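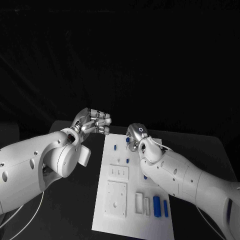
Figura 1. Posto de montagem com dois braços robóticos, placa branca e peças azuis e brancas.

Início | Cursos | Projetos de alunos | Biblioteca | Contactos

RELATÓRIO DE PROJETO
Tarefas domésticas e de oficina: o que uma máquina de dois braços consegue executar hoje
Unidade curricular de Projeto em Automação, Instituto Mornen

Resumo

O presente relatório descreve o trabalho desenvolvido pelo grupo no Laboratório Larkden, com o objetivo de avaliar se um sistema robótico de dois braços pode assumir pequenas tarefas de montagem e de arrumação habitualmente realizadas por pessoas. Foram registadas 641 tentativas, distribuídas por duas famílias de tarefas. Os resultados indicam um desempenho aceitável na recolha de peças isoladas e um desempenho insuficiente quando a tarefa exige encaixe com folga reduzida.

1. Enquadramento

A automação industrial resolve há décadas a repetição de movimentos em ambiente controlado. A casa e a pequena oficina colocam exigências diferentes: as peças mudam de posição, os objetos são misturados e o operador espera que o equipamento se adapte sem nova programação. A proposta inicial do projeto partiu de um pedido da oficina de mobiliário Matlala, interessada em saber se a preparação de conjuntos de ferragens poderia ser entregue a uma máquina durante o turno da noite.

Não sendo possível trabalhar nas instalações da empresa, o grupo optou por reproduzir em laboratório as operações elementares: pegar, orientar, pousar e inserir.

2. Material e disposição

O posto consiste numa mesa escura, com pano preto ao fundo, sobre a qual assenta uma placa branca. As duas mãos são diferentes entre si. A do braço esquerdo tem dedos brancos com articulações metálicas prateadas; a do braço direito é mais fechada, de carcaça cinzento-prateada, e possui um pequeno indicador luminoso em forma de anel. A escolha de mãos distintas foi deliberada e permitiu comparar o comportamento de ambas na mesma tarefa.

O conjunto de peças inclui pinos, chapas brancas, duas molduras retangulares ocas de larguras diferentes, um bloco azul e uma barra azul mais fina. O bloco destina-se à moldura larga e a barra à moldura estreita. As peças foram desenhadas pelo grupo e produzidas na oficina do Instituto.

O controlo foi feito com o programa Skakley, na versão disponibilizada aos alunos. A posição inicial das peças era alterada entre séries segundo uma tabela definida previamente.

3. Procedimento

A primeira família de tarefas, designada «arrumação», consistia em recolher os pinos e pousá-los numa zona marcada. A segunda, «montagem», exigia a introdução do bloco e da barra nas respetivas molduras. Considerou-se válida a tentativa concluída sem intervenção humana e sem queda de peças para fora da placa.

Cada tentativa era interrompida aos 95 segundos. O limite foi discutido com os responsáveis da oficina Matlala, que o consideraram generoso para um operador com prática. As séries de agosto foram repetidas, por ter sido detetado um erro na calibração do braço direito.

4. Resultados e discussão

Na arrumação, a maior parte das tentativas foi válida. As falhas concentraram-se nos pinos deitados, que rolavam ao primeiro contacto, e nos que se encontravam próximos de outra peça. A mão esquerda adaptou-se melhor a estas situações, embora demorasse mais a fechar.

Na montagem, apenas 31 % das tentativas foram válidas. O bloco foi inserido com maior regularidade do que a barra. Nesta última, um pequeno desvio angular bastava para bloquear a entrada, e o sistema insistia na mesma direção até ao limite de tempo. Uma pessoa corrige este desvio pelo tato, quase sem olhar. O sistema ensaiado dependia sobretudo da visão, que perdia utilidade quando a própria mão tapava a peça.

A coordenação entre os braços revelou-se outro ponto crítico. Para evitar colisões, o programa reservava o espaço central a um braço de cada vez, o que prolongava as operações em que seria natural segurar com uma mão e inserir com a outra.

5. Conclusões

Nas condições ensaiadas, a máquina pode separar e dispor peças simples, desde que exista alguma supervisão. Não se recomenda, nesta fase, a sua utilização na montagem de ferragens nem em tarefas domésticas equivalentes, como o fecho de caixas ou a colocação de tampas justas.

Propõe-se, para continuação do trabalho, a instalação de sensores de força nos dois pulsos e a revisão das regras de partilha do espaço central. As tabelas completas das séries encontram-se em anexo, na cópia depositada na biblioteca.

Instituto Mornen, Secretaria de Projetos | Contactos | Todos os direitos reservados | Voltar ao topo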